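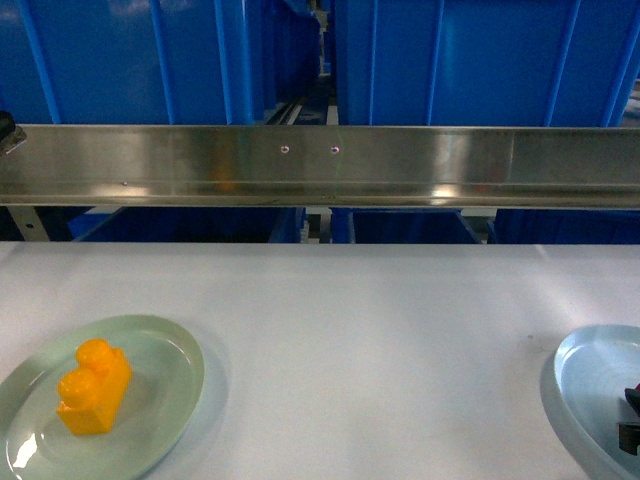 Marleny Londoño remarked, after reading an early version of our protocol, that a plate is never a neutral place to put a toy: children already know that a plate belongs to one person, and they may put a brick on it as if they were serving it. We took this remark seriously, and it changed the way we describe the sorting task in this section.

3.2 Plates as places for sorting

In the Hetine sessions the children sorted large-stud plastic bricks into groups. In our first pilot, in November, the groups were marked with squares of paper, but the children moved the squares together with the bricks and the borders between groups became unclear. We then changed to shallow plates with a raised rim. A plate gives each group a clear limit, and it can be passed to a neighbor without losing what is on it.

The color of the plates needed more thought. If a yellow brick is put on a yellow plate, we cannot say if the child sorted by color or only matched the brick to the surface. For this reason the plates are in pale colors which do not repeat the colors of the bricks used with them. Figure 2 gives an instance of this: a yellow-orange brick with two studs lies on a pale green plate, and a light blue plate stands at the other side of the white tabletop. The green plate is oval and has a shallow well, in which a brick of this size can lie in any direction.

Figure 2. Brick with two studs on the green plate; part of the light blue plate at right.

We coded the position of each brick when the child had taken the hand away. A placement was called "centered" when the whole brick was inside the well, and "edge" when any part of it touched the rim. Direction was noted only as straight or diagonal to the long side of the table. We tried a finer scale with eight directions, but the two coders agreed too seldom and we gave it up.

From the Hetine and Surken groups together we have 3077 coded placements. Of these, 2480 were centered. The other 597 were edge placements, and they were more frequent when the plate already held several bricks – this was expected, as the well is small. More surprising for us was that many children used the middle of the plate also for the first brick, when all the space was still free. A few of them corrected the brick two or three times before they were satisfied.

This agrees in part with the remark above. Some children in the Surken group said "here you are" when they put down a brick, and one asked who would get the blue plate. We did not code such talk in a systematic way, and we cannot say how common it was. In the sessions with trays, reported in 3.3, we kept the same bricks and noted every spoken comment.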